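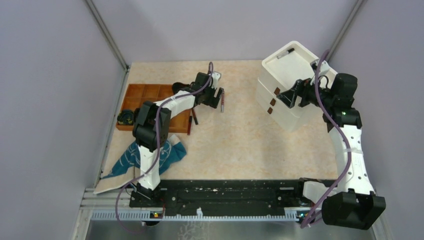 # What We Spent, What We'd Spend Next Time

My half of the project was the money, so this part is mine and the controls section is Hywel's (Hywel Mathias, same bench, much better at wiring than me). We started in June with a budget of $2,421 for everything that wasn't the arms, and I really thought that was a fortune!

First lesson: the cell eats cash before you get to anything fun. The framing and wall panels came from Penry and ran us $800. I'd budgeted half that, because I priced the long pieces and totally forgot brackets, bolts and cutting fees. Oops.

Cables and power were next at $432. I'd order spares up front if I did it again – shipping from Arimbridge cost us twice, and we sat around waiting both times.

The task stuff was my favorite line on the sheet. A drawer unit with little knobs, a wooden tray with compartments, markers, a cloth... all cheap, and it's what the arms spend their whole day on. I'd put more money here, mostly for a second drawer unit with different handles.

Still on the wish list:

- spare gripper fingers (Korkcombe quoted a 10 week lead time, so order early)
- proper cable guides for both arms
- a better light over the table

Hywel wants the cable guides first. I'm voting for fingers, and we haven't settled it yet.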